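Laid-off bookkeeper turns home kitchen into dumpling and bun business

2025-09-02

Jadwiga Zalewska had never sold anything she cooked before she lost her job as a bookkeeper at a furniture wholesaler. Now her company, Zamer Foods, supplies frozen dumplings and filled buns to 7 grocery stores and a weekend market in the town of Cornen.

Zalewska, 52, started the business with $700 left over from her severance pay. She spent most of it on a used chest freezer, flour and a food handler's course. The rest went to labels, which she printed at the public library.

"I did the numbers before I did the cooking," she said. "I knew what a bag had to cost before I knew what was going in it."

The first product was a potato and farmer cheese dumpling based on her mother's recipe. She sold 129 bags in her first month, mostly to former coworkers and to people from her apartment building. Several buyers told her the dough was too thick. She changed the recipe twice and brought it back in smaller bags at a lower price.

Her first store account came through Dilon Market, a family-owned grocery on the east side of Cornen. The owners gave her half a shelf in the freezer case for a trial period. The trial was supposed to last six weeks, but the store asked for a second delivery after nine days.

Growth brought problems. Zalewska was still working from her apartment when the orders passed what she could make in an evening, and the county limits what can be produced in a home kitchen. In August of last year she moved into a shared commercial kitchen on Lei Street, where she rents two shifts a week. The rent took all of her profit for the first four months.

She also lost a full batch last winter when a freezer failed overnight. Insurance did not cover it. She replaced the stock out of her savings and now keeps a temperature alarm on each unit – the alarms send a message to her phone and to her daughter's.

Zamer Foods has three part-time employees, all of them hired from the neighborhood. They fill and seal 200 bags on a normal shift. Zalewska does the ordering, the deliveries and the books herself, and said she has no plans to hand over the books.

The filled buns were added this spring after customers at the weekend market asked for something they could eat on the spot. They come with pork and cabbage, mushroom, or sweet plum filling. The plum ones sell out first.
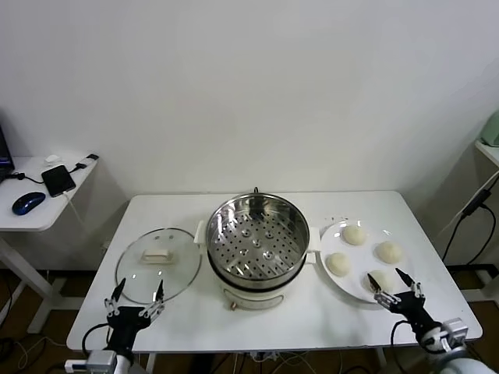 Sales of the buns have caught up with the dumplings at two of the stores, and Zalewska wants them in all seven by the end of the year. The main obstacle is that many shoppers do not know how to heat them. A microwave dries out the dough, so the new package will carry printed directions for steaming. A small electric steamer with a perforated basket and a glass lid is enough for the job, and four white buns on a plate make a light supper for two people. Zalewska recommends leaving space between them in the basket, as the dough swells. Stores have also asked for a bag of four in addition to the current bag of ten.

Zalewska said she has turned down one offer from a distributor that wanted her to use a cheaper flour. She is talking with a second company about delivery to stores outside Cornen, but nothing has been signed.

She plans to rent a third shift at the Lei Street kitchen before the holidays, when dumpling orders are highest. Advance orders for December will be taken at the weekend market and at Dilon Market beginning in October. Customers can pick up their orders at either place.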